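Reading time: 4 min

Last updated: Apr 20, 2025

Slow Water: Small-Ship Cruising on the Clotell Canal

The Clotell Canal was cut for grain barges, and its dimensions still decide what kind of vacation can be taken on it. The locks limit the length and beam of every vessel. A passenger ship built to fit them carries 30 guests at most, has two decks, and draws so little water that a tall passenger could stand on the bottom beside it.

The Gondberg is the newer of the two ships now working the route. It is operated by Michailidis, a family company that ran ferries before it moved to overnight passages. The itinerary covers nine days between Brandevcombe and the upper basin, with the ship tied up every night. Running after dark is permitted on the lower section only, and the company does not use the permission.

Cabins are on the lower deck and are all the same size. Each has two single beds that can be joined, a shower room, and a window set just above the waterline. The window does not open. Ventilation is by a ducted system with a wall control, and at its lowest setting it can be heard but does not disturb sleep. Storage is adequate for one medium suitcase per person if the case is soft and will fold flat under the bed. Hard-shell luggage is kept in a forward locker and returned on the last evening.

The upper deck holds the dining room, a lounge, and an open area aft with fixed benches. Bridges on the middle section are low. When the ship passes beneath them the wheelhouse roof is lowered and the open deck is closed, for periods of a few minutes up to most of a morning. Passengers who book mainly for time outdoors should ask which day the bridges fall on. 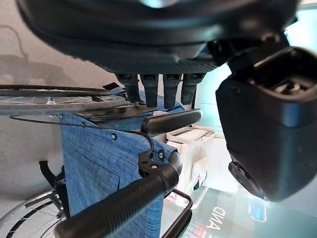

Black gripper fingers over blue fabric.

Leonidas Xenos has commanded the Gondberg for its entire service. He handles the locks himself and leaves the open reaches to the mate. Clearance in the older chambers is less than the width of a hand on either side, and the approach has to be made at walking pace with the engine mostly in neutral. "Wind is the problem," he says. "The current I can read. A side wind at the gate I have to guess." In strong wind the ship waits, and the schedule has enough slack to absorb one such delay without losing a stop.

Meals are served at fixed times at shared tables. Breakfast and lunch are buffets. Dinner is three courses with a choice of two mains, one of them without meat. The galley is small and special diets need to be declared at booking. Wine with dinner is included in the fare; other drinks are charged to the cabin.

Shore visits are led by Efthymia Economou, who trained as a surveyor and gives her talks with the original canal drawings in hand. The best of them is at Brandevcombe, where the first lock chamber carries the date 1624 over the downstream gate. The masonry above the date is a later repair in a different stone, and she explains how to tell the courses apart. The walk is level but unpaved. There is one flight of steps, without a handrail.

Bicycles are carried at no charge and can be used on the towpath between locks. The ship is slow enough that a moderate rider will arrive first and wait.

The season opens in spring and closes when the canal is drained for maintenance. August sailings sell out earliest and are the warmest below deck. Water levels are also lowest then, and the final stretch to the upper basin is sometimes covered by coach. The fare is not reduced when this happens. Travelers who want the whole route by water should book one of the first departures of the year.

Contact | Copyright 2025 | Back to top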